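Sun 2 August

Wall pattern, third try. Rui Caldeira still says the Flower of Life layout can be cut as one piece of vinyl at full size. I doubt it. The Warnon sheet in matte silver stretches at the narrow petal tips, and by the outer ring the circles no longer meet where they should. On paper they close up fine.

Drew it again by compass, radius 58 mm, and left out the outer 3 arcs. Better, but the Kellov transfer tape pulled two tips off the test board anyway. Rui blames my squeegee.

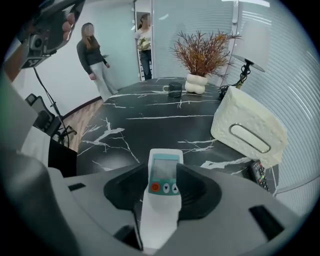 White remote with the up and down arrows, black marbled tabletop.

The Garcia template claims to be "self-aligning." Laid over my compass drawing it drifts at every second crossing, same as it did in May. I don't trust the file. Whoever traced it did it from a scan, and the node count (1,309) says as much. A clean version needs far fewer.

Next: cut the 8 mm border separately, gold on the Esarness backing, and weed it before the petals. If the tips lift again I'm going back to paint and a stencil. Rui can have the vinyl.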